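Butcher block top has gone dry and blotchy, oil or varnish?

Stijn Claeys
Posted Monday, 8:40 pm

Hi all! I bought a secondhand butcher block top in March and put it in our kitchen as a work table (no sink in it, just chopping and baking). It looked great for a few weeks, and now there are pale patches wherever we wipe it down. My brother-in-law swears by varnish, the guy at Van Hecke sold me a bottle of Ditora oil, and I'm stuck in the middle. Do I have to sand the whole thing first? And can I cut right on it afterward? I've got 30 bucks left for this, so please be gentle.

Trosteck

Oil! Varnish looks nice until the first knife mark, then it starts peeling and you're sanding anyway. Check that your bottle says it's okay for food surfaces, because some of them aren't. I'd sand it by hand with 120 and then 220, always along the grain, and wipe off the dust. Put the oil on thick, go have dinner, wipe off whatever is still sitting on top and do it again the next night. Mine took four coats before it stopped drinking the stuff. 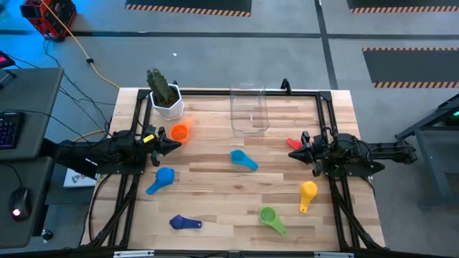

Butcher block top, with lighter and darker strips in the wood.

The darker strips can soak up oil at a different speed from the light ones, so don't panic if it looks uneven after coat one. Oh, and spread your oily rags out flat outside to dry! Depending on the oil, a balled-up rag can catch fire all by itself.

Ziltell

just use olive oil its cheaper

Bram Vanhove

Please skip the olive oil, it goes rancid and your table will smell like an old salad. Plain mineral oil from the drugstore is fine and it'll fit your budget. I agree with Trosteck on the rest, except I'd only sand the pale patches first and see how they blend in. And do the underside too, or the top can cup on you (ask me how I know).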